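Play Food, Fruit and Veg Page

Gallery page for the fruit and veg end of the collection. Quick intro and then straight in, I have to be out the door by four and this has been half written since March.

If you're new: we collect and lend toy food. The Selside shelf is the lending part, the catalog is the part that eats my evenings. 1,855 pieces in it as of Tuesday, 372 of those fruit and veg, the rest is bread, cake, eggs, tins, a frankly silly amount of cheese. Sevim Kaplan does the numbering. I do the pictures and the words, so blame me for the words.

Bread and cake have their own page. Cheese too, soon. Fish not yet, please stop asking about the fish.

How this page works

Newest at the top. Mixed plates first, then singles as I get to them. If you want a closer look at something write in with what it is and what it's next to, saves me hunting. Old pictures come down when better ones go up. Some of the older ones were terible, gone now, good riddance.

Mixed plates are what people borrow most. Playgroups, a school play, a photographer once, two grandmothers in Varkent who share a set between their kitchens and swap on weekends. A plate of mixed stuff looks like food. A box of forty lemons looks like a box of lemons.

Mixed plate, grapes on the side

Green fluted plate, the wavy edged one with a bit of a jade look. Corn, avocado, a peach that still has its leaf, little orange tangerine. Red grapes off the plate, down on the table, they always take up more room than you want. Pink leopard print walls, cream table. I love the pink with the green — Sevim says it gives her a headache.

The long green and yellow one under the tangerine: mango? cucumber? I've got it down as mango. Opinions welcome. 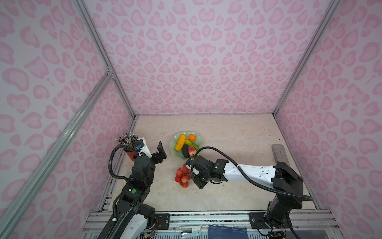 How do you clean toy fruit before it goes out again?

Warm water, a drop of dish soap and a soft cloth, then a towel overnight. Foam pieces only get wiped, never soaked, they hold water for days and start to smell.

Notes on the fruit, while we're here

Grapes. Hardest thing to store. Berries pop off, stems bend, whole bunch tangles with whatever is in the next bag. One bunch per bag, bag not tied too tight. If a berry comes off keep it, even if you think you'll never glue it. You will want it.

Corn. Good toy corn has real ridges you can feel with a thumb. Cheap corn is a yellow tube with lines printed on it. Small kids don't care at all, older ones notice right away. Gurner corn is the one I'd go for if you find it at a yard sale, their rows are even and the color stays put.

Avocado. Whole dark ones get mistaken for eggplant, pears, once a mouse. On a plate with brighter things around it reads fine. By itself on a shelf, label it.

Peaches. Check the leaf. Leaf goes first, always, and a peach with no leaf gets put in with the apples by whoever is packing up and then it's lost for a month. Sew or glue, we've done both. Hatice Kırmızıgül fixed a whole tray of them for us over one lunch and wouldnt take anything for it except a borrowed pineapple.

Tangerines. They roll. Put them on last, and lean them on something long.

Plates

Somebody always asks about the plates so. They aren't part of sets, they get picked up wherever. Wavy edges are nice because things don't slide off so easy when a three year old is carrying. Green goes with nearly everything. White plates photograph badly for me, the light bounces and the fruit goes gray. Wood ones are handsome and weigh a ton.

Plates are lent with the fruit. Please send the same plate back — not one like it.

Borrowing

Two weeks, longer if you ask. Mixed plates go out in a Muriithi tray, the shallow kind with the lid that clips. Put heavy things at the bottom, grapes on top in their own bag, list goes inside the lid. Tick the list before you close it. We tick it again when it comes home.

Missing piece, just say so. We've never charged for one. What's annoying is a swapped piece, you get a nice tangerine back where a different tangerine went out, and then the numbers are wrong and Sevim has to sit down with the catalog.

No markers, no stickers straight on the fruit. Tape is fine on the plate, underneath.

Don't bring them outside in full sun for an afternoon. Reds fade worst. We have strawberries the color of old putty from one garden party.

Wanted

Toy figs, any kind. A decent cauliflower. Half an avocado with a pit that comes out, Gurner made one and I've only ever seen it in other people's pictures. Red grapes always, see above re berries. Peaches with leaves.

Not wanted right now: bananas. We have so many bananas.

Coming up on this page

Root veg, once I've got a clear morning. Carrots are all bagged and waiting. Then the onions, then a plate that's only green things because Hatice bet me it wouldn't work. I think it'll work. Peas might be a problem.

Mango or cucumber votes to the usual address, put FRUIT in the subject or it ends up with the cheese mail. I'll change the catalog entry if enough of you gang up on me.

Back to top / Bread and cake / Lending list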